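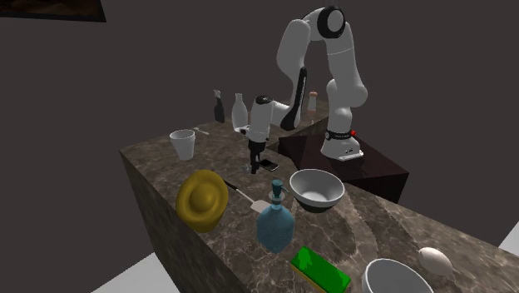 Figure 1. Simulated robotic arm above a marble countertop with a smartphone on it. Source: Zarivik.

Research > Disaster Response > Flood Displacement > Section 4

4.2 Shelter use after the Zarka River flood

The June flood affected 52 settlements in the lower Stotia district. Registration records list 2,055 displaced households, of which about 2,000 gave a usable home address. Households without one were kept in the shelter totals but left out of the distance estimates.

Most families first moved to schools and places of worship on higher ground. Those from the river bank at Cù traveled farthest, as the nearest school had also taken in water. Several sites had no separate cooking area, and families prepared meals on open fires or small gas stoves close to where they slept. Burn injuries were recorded apart from injuries caused by the flood itself.

A follow-up survey covered 100 households. Respondents were asked when they had left home, which route they had used, and whether a warning had reached them before the water did. Answers on departure time were less complete than those on route, and the two are reported separately in Section 4.3.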